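Reader mail keeps asking whether a folding kit is worth the money for a small linen room, so I finally borrowed the Lisel from Prokthorpe for a review.

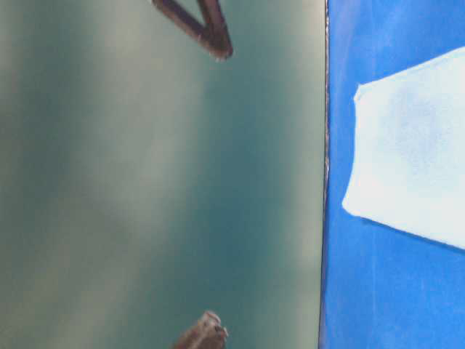 The price is what got my attention first. You can rent it by the month now, with setup included, and the fingers come in a little pouch so you can swap them yourself (I love this!). I had mine going before lunch, and I'm not a patient person. Pale cloth on a bright blue surface is a nice easy start, so I stuck with that for my first runs and left the dark napkins for later. The manual suggests 70 practice grabs before you change any settings -- I did 18 and got bored.

My buddy Efe Nnaji runs the laundry at Traltovton and had a go too. He went straight for the grip settings, and we argued over those for most of an afternoon.

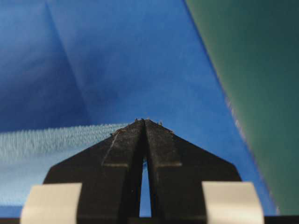
The Lisel's black fingers, nearly touching at the tips.

Lint is my main gripe. It gets on everything in a laundry, and I'd like a brush in the box at this price. Prokthorpe sells one separately, which feels a bit cheap of them.
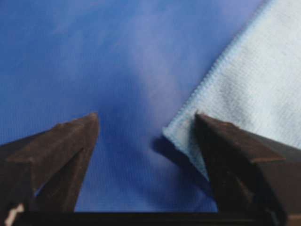
Can I run it without the Ogbonna software plan?
You can for the first 3 months, and after that you need at least the basic plan.

I went with basic and didn't miss the extras. What I did use, constantly, was the slow mode, which lets you stop in the middle of a grab and nudge things over a hair. 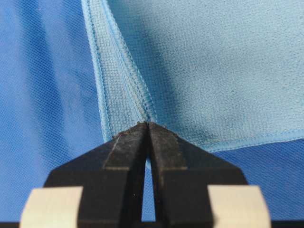 It's also a lot quieter than I expected, so Efe and I could chat right next to it. He wants one for July, when his place gets busy, and he's trying to talk them down on the rental. I'm keeping mine a few more weeks to try the dark napkins.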